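What the folding table taught me

I have worked in linens for most of my adult life, and if you had told me when I started at Grostham that I would one day have strong feelings about a machine picking up a tablecloth, I would have laughed and gone back to the ironing line. But I do have them, and as I have been asked more than once over tea what I think of it all, I may as well set it down properly.

We are a hire laundry. Cloths go out to weddings and garden parties and come back in a heap. In July the heap is enormous, and somebody has to stand at the sorting end and pull it apart, shake each piece, find a corner, look for wax and wine, and pass it along. On our busiest day last summer we put 1410 pieces through that one table. I did a good share of them myself, and my shoulders remembered it well into the autumn.

So when the Brurkavine trial was announced I was, I admit, rather pleased, and a bit ashamed of being pleased, with two friends on the same shift who were frightened for their hours. The way it works is that we teach it. You take the gripper in your own hand and do the job slowly, lifting and laying out, over and over, and the recordings go off to be learned from. It is an odd thing to be paid for at 54. I had never in my life thought about how I find the edge of a crumpled cloth. My fingers just went there! Now I had to go at it with two foam pads, and I was as clumsy as a child in mittens for the first week.

What changed first was the talk. Sorting used to be the chatty end of the building. You could do it with your eyes half closed and solve everybody's family troubles before lunch. With the gripper you have to attend, and the table went quiet, and I missed the noise more than I expected to. I told the managers so and they were kind about it, and we now swap over after 20 minutes, which helps a good deal.
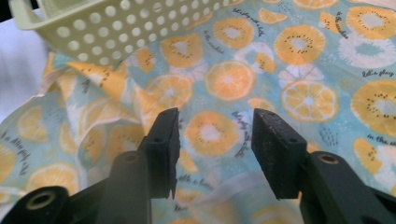
Achilleas Sarantis
Sorting lead, Grostham

Then there are the prints. Plain white damask is one thing, but give me a bright cloth with kiwi and orange slices all over it and "let's play" written across in curly letters, bunched up against a green basket, and you begin to see how much a sorter's eye is doing. Which line is a fold and which is just the edge of an orange? I know at once, or my hands do, and I would like whoever owns that knowledge in five years' time to remember where it came from.

I would ask for that to be written down somewhere, with our names on it and a little extra in the packet. I would also ask that the hours saved at the table go to mending, where we are always behind, before anybody thinks of taking them away. My two friends are both good with a needle.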